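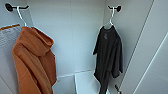 Eftychia Karamanlidis asks why we need a full session for hanging up clothes, when every person in the course has been doing it since childhood. It is a fair question and I want to answer it in writing, so that it stays with the handout.

Most of us learned to hang clothes in a wardrobe with a rail. A rail forgives many mistakes. The hangers stand side by side, they hold each other, and a garment that sits badly is pressed into place by its neighbors. On a single wall hook the hanger is alone. It can turn, it can lean toward the wall, and the garment shows every fault in how it was put on. In small entrance rooms and closets, the kind we treat in this course, hooks are more common than rails.

Home Care and Storage, Session 2
Hanging garments on wall hooks
Notes for participants, revised November 16, 2021

1. The hook

We look at hooks with a round base plate and a short arm. The plate lies flat on the wall and takes the pressure. The arm carries the weight, and the end of the arm should be thicker or turned up a little, because otherwise the hanger slides off when somebody pulls at a sleeve.

The short arm has one advantage: the garment stays near the wall and does not take away the passage. It has also a disadvantage. A thick garment touches the wall with its back or with one shoulder, and then the hanger can not hang straight. Please remember this when you choose the place for a hook. If it is too close to a corner, the garment will lean on the side wall.

When two hooks are placed on opposite sides of a narrow closet, measure the free space between them with garments already hanging. Many people measure the empty wall and are later surprised. Two winter coats can fill a closet in which two shirts had plenty of air.

2. The hanger

Thin plastic hangers are good for light things, and they are acceptable for a hooded sweatshirt if the shoulders of the hanger are wide enough. Check the neck of the hanger before you buy a whole set. It must go over the arm of your hook without force, and it must not be so wide that it swings. Thodoris Tsolakis bought a set of the Kanthorpe hangers last August and found that they fit his rail at home very well and his hooks not at all. He has allowed me to mention it.

3. The hoodie

This is our main exercise. A hoodie is heavier in the upper part than a shirt, and the hood pulls the neckline back or to one side. If the hood is left in a lump over one shoulder of the hanger, the whole garment tilts in that direction.

Work in this order:
Close the zipper halfway, if there is one.
Put the hanger in from the bottom, not through the neck. Pulling it through the neck stretches the ribbing.
Move the middle of the neckline under the neck of the hanger.
Take the hood with both hands, open it, and let it fall down the back.
Pull each sleeve once, lightly, from the cuff.
Hang it on the hook and step back. Look if both shoulders have the same height.

The last step is the one which participants skip. From near, a tilted garment looks straight.

Knitted hoodies of very thick cotton are better folded when you will not wear them for several weeks. For daily use the hanger is fine.

4. Bags and sleeves

Plastic packaging often stays in the closet after the clothes are taken out of it. My advice is to decide on the same day. If the bag will be used for storing the garment out of season, fold it flat and put it on a shelf. If it will not be used, take it out. A bag that stands beside hanging clothes collects dust, and it clings to the fabric in dry weather.

Do not store a garment in closed plastic if it is even slightly damp. For long storage I prefer a cotton cover.

5. For the next session

Choose one hook in your home and hang three different garments on it, one after another: a shirt, a hoodie and a coat. Write for each one if it hangs straight, if it touches the wall, and what you changed. One page is enough. Please give the page to Areti Stamatopoulos before we begin.

We will continue with shoes and the lower part of the closet. The reading is chapter 4 in the Blackwood booklet, without the tables.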